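Pindton Community Garden Association
Minutes of the General Meeting

Oct 20, 2024
Held in the upstairs room at Flullberg Hall

1. Opening

The chair opened the meeting at 7:04 p.m. A quorum was present. Apologies were received from two plot holders and from the member who looks after the seed library.

The agenda was accepted with one change. The item on the water bill was moved ahead of the item on the fence, as the two are paid from the same fund.

2. Minutes of the last meeting

The minutes of the May general meeting were read over. One correction: the north gate lock was replaced in spring, and the minutes had it as the south gate. With that change they were approved.

3. Matters arising

The broken hinge on the tool shed has been fixed. The member who did the work did not ask to be paid back for the screws and was thanked.

The letter to the owner of the lot on Ocampo Street about overhanging branches was sent in June. No answer has come. The secretary will send it again by certified mail.

The rain barrel stand is still not level. It was agreed to leave this until the barrels are emptied for winter.

4. Money

Balance in the main account is in line with the budget passed in the spring. Plot fees are paid up except for three plots. Two of those have asked for more time and were given until the end of the year. The third has not replied to two notices and the plot will be offered to the waiting list under rule 9.

The fall plant sale brought in $149 after costs. A member asked why this was lower than last year. The chair answered that it rained all morning and the tomatoes left over from the greenhouse could not be sold so late in the season. It was suggested that the sale go back to its older date, two weeks earlier. To be taken up when the calendar is set.

5. Water

The water bill for the summer quarter was higher than expected. The meter was read with the water shut off and it did not move, so a leak in the main line is unlikely. Members along the east row reported that the hose timer there has been running twice a day. It was set that way in the July heat and was not set back.

Agreed: the timer on the east row comes off now and goes in the shed. Water to all rows will be shut off for the season on the first night a hard frost is forecast. A notice will go on the board by the gate and by e-mail. Members who want water after that will need to carry their own.

A motion to buy a second timer for the west row was made and seconded. There was some discussion. Several members on the west row said they would sooner water by hand and did not want to share the cost. The motion failed.

6. Fence

Two quotes were received for the stretch of fence behind the compost bays. Nundetti Fence and Gate quoted for cedar posts with wire. The other firm quoted for full boards at a higher price and could not start before spring. Members preferred wire, as boards would shade the two plots next to the path.

Motion to accept the quote from Nundetti, with $200 set aside in addition for hauling away the old posts. Passed, with one abstaining.

Plot holders next to the work are asked to move pots, stakes and edging back from the fence line before the crew arrives. The date will be posted.

7. Cabinet for small supplies

The supplies group reported on storage. Twine, labels, gloves and hand tools are now kept in buckets on the shed floor, where they get damp and mixed up. The group would like a gray cabinet with drawers, to stand along the inside wall of the shed.

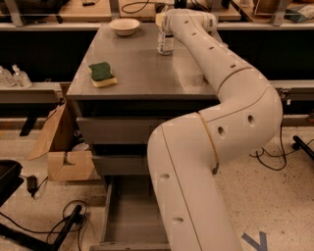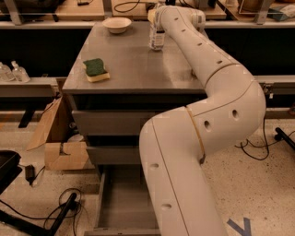
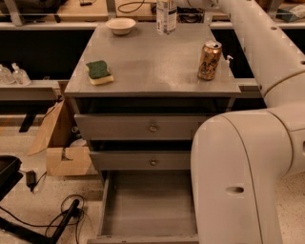
Item 7, gray cabinet. The drawers show in the last picture.

A member asked if it would fit beside the potting bench. The group had measured the wall and there is room, with 35 inches to spare on the door side. Another member asked about rust — the shed roof drips in the corner when snow melts. Agreed that the cabinet should stand on bricks and that the drip be patched before it goes in.

On what goes where, the group proposed labels and markers in the top drawer, twine and ties in the middle, gloves and hand tools in the bottom. Pruners stay on the hooks. No seed is to be kept in the drawers on account of mice. Opened bags of fertilizer stay in the lidded bins as they do now.

Motion to go ahead with the cabinet. Passed.

8. Compost

Bay 2 is ready to use. Members may take up to 4 buckets per plot until the end of the month, and after that what is left is open to all. Please use the screen and put it back on its nail.

Bay 3 is full and closed. Bay 1 is open for new material. There is still too much woody stuff going in. Stems thicker than a pencil should be cut up or taken to the brush pile. Diseased tomato plants and squash vines with borers go in the trash and must not be put in any bay.

A member offered a load of oak leaves from a yard on Ocampo Street. Accepted with thanks. Leaves to be dumped by the gate and covered with the old tarp.

9. Waiting list and plot changes

Two new members were taken in from the list. One plot by the south gate will be split in half at the request of its holder, who finds it too much to keep up. The half plot will be offered at half the fee.

The rule that plots be cleared by the end of November was discussed. Members growing garlic, leeks and kale asked that it be written more clearly. New wording: "Dead plants and annual weeds must be cleared. Crops still growing may stay." Agreed.

10. Other business

The wheelbarrow with the green handles has a flat tire again. A solid tire was suggested. The supplies group will find out the price.

Garlic for planting is in the crate inside the shed door, free to members. Take no more than two heads each, please.

Someone has left a blue thermos on the bench by the pear tree. It is in the shed.

11. Next meeting

The next general meeting will be held in January in the same room at Flullberg Hall. Items for the agenda should reach the secretary one week ahead.

The meeting closed at 8:35 p.m.

Minutes taken by the secretary.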